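Section 3: Setting up your Altard under-sink water filter

Thank you for choosing the Altard. We know a box full of hoses can look like a lot to take on, especially after tea on a weeknight, but most people with a spanner and a bit of patience will manage nicely. Please read this section right through once before you pick up a tool. If your kitchen was plumbed before flexible hoses were common, ring a licensed plumber and let them do steps 2 to 4 for you.

Before you start

Empty the cupboard under the sink completely and wipe the base dry. You'll be on your back in there for a while, so an old towel or a camping mat is a kind thing to give yourself. Lay the parts out on the bench in the order shown on the packing list, with the small brass fittings in a saucer where they can't roll off.
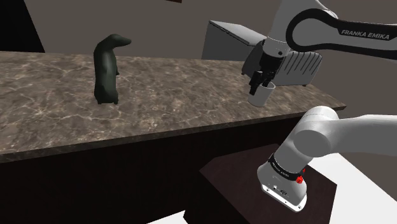 Fig. 3a. Marbled kitchen counter with a dark green animal figurine.

Note: The Udum cartridge is sealed in a foil sleeve. Leave it sealed until step 5. It won't hurt anything to open it early, but the carbon picks up cupboard smells surprisingly quickly and you'd be tasting floor cleaner for a fortnight.

Fitting the filter

1. Hold the bracket against the side wall of the cupboard and mark the screw holes in pencil. Leave a clear hand's width beneath it, as the housing drops straight down when you change the cartridge. Screw the bracket on firmly but don't overdo it, particularly into chipboard.

2. Turn off the cold water at the stop valve under the sink, then open the kitchen tap and let it run until it stops. If it keeps dribbling, the valve is worn and you'll need to turn the water off at the meter instead.

CAUTION: Connect the filter to the cold supply only. Hot water will soften the housing, and damage of this kind isn't covered by the Flelus warranty.

3. Undo the cold hose from the stop valve, keeping a bucket underneath. Fit the brass tee, white washer first, and reconnect the hose to the upper outlet. Finger tight, then a quarter turn with the spanner.

4. Push the blue tube into the tee until you feel it click past the second ring. Give it a gentle tug. If it slides out again, trim the end square with a sharp knife and have another go – a slanted cut is behind nearly every leak we hear about.

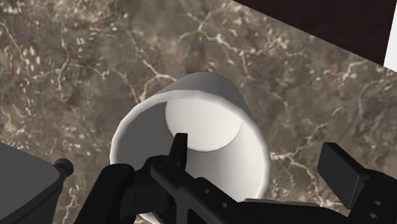
The other end of the blue tube goes into the port marked IN on the filter head. The clear tube runs from OUT up to the drinking tap, and it should make one easy curve with no kinks. A spare clip is in the bag if yours wants to flop about.

5. Open the foil, drop the Udum cartridge into the housing with the arrow pointing up, and screw the housing to the head by hand. Please don't use the spanner for this one.

6. Turn the water back on slowly and look over every joint with a dry tissue. A damp spot shows up on tissue well before you'd notice it on the fitting.

7. Open the drinking tap and run 80 litres through to waste. The first of it will look grey and a bit alarming. It's only fine carbon dust, and your pot plants will be perfectly happy with it.

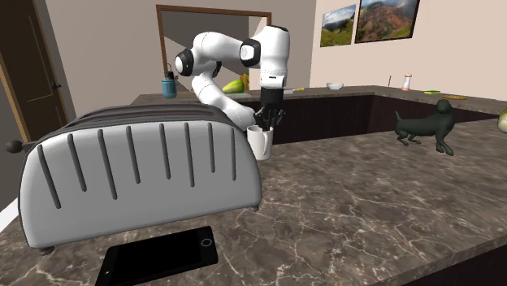

Looking after the cartridge

Each cartridge is good for 2,000 litres. Write the fitting date on the sticker inside the cupboard door, and if the flow drops off early, check the Egilsson pre-screen for grit before you buy a new one. It unscrews by hand and rinses clean under the tap.

If you've been away for more than 4 days, run the drinking tap until the water comes through fresh and cool.

Instructions revised September 25, 2019.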